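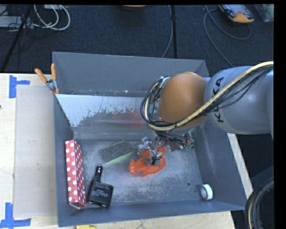
Notebook > Workshop > Sorting and bins

Tuesday, August 12, 2025
Liam Dunne

Gray bin, front compartment

Spent the morning on the big gray bin. It had turned into the place where anything without a shelf ended up, and I wanted the front compartment settled before the Arnier boxes get unpacked. It stays on the pale wooden table for now. The other table is taken up with the Skivent returns until those are checked.

In the front at the moment:
- orange lobster toy
- dark gray eraser, felt type, lime-green stripe along the edge
- long red box with white polka dots, standing against the left wall

The lobster is item 697 on the list. It was entered in June as "crab, orange", which is why I couldn't find it last week. Corrected now. It has claws and a fan tail, so please leave it as lobster.

The eraser is harder to place. The gray top is close to the color of the bin floor and I keep going by the green stripe. If we buy more, I would like ones with a brighter top. It is listed under stationery, but it gets used on the whiteboard by the sink and I expect it to wander off again. Proposed home is the small tray with the markers. Not moved yet.

The polka dot box is awkward. It takes up nearly the full depth of the front compartment, so it only goes in one way without wasting space: long side along the wall. I tried it across the front on Monday and had no room left for anything flat. Left wall is the rule from now on. I have written that on the card.

Bin itself: the floor is scuffed but I see no reason to replace it. Bendis quoted for a liner and I turned it down. The liner is 8 mm thick and would have to be cut around the dividing panel, and dirt would get under it at the corners. A wipe with a damp cloth at the end of the week is enough. The metal does throw back some color from whatever is lying on it – I noticed red next to the lobster – so judge the color of things on the table and not in the bin when filling in the list.

List numbering: we are still under 2000, the top of the old number range. I asked Ó Ceallaigh whether we should start a new range for toys and the answer was no, keep going in one run until it is full. Fine by me. Old numbers do not get reused, even when an item is thrown out.

Still to do:
- card for the back compartment, same layout as the front one
- go through the June entries for other wrong names – I did the first two pages and found a "spoon" that is a shoehorn
- ask whether the polka dot box needs its own number or goes in with the other boxes
- move the eraser if there are no objections by the end of the week

Stopped at lunch. The Skivent returns are next, then the back compartment.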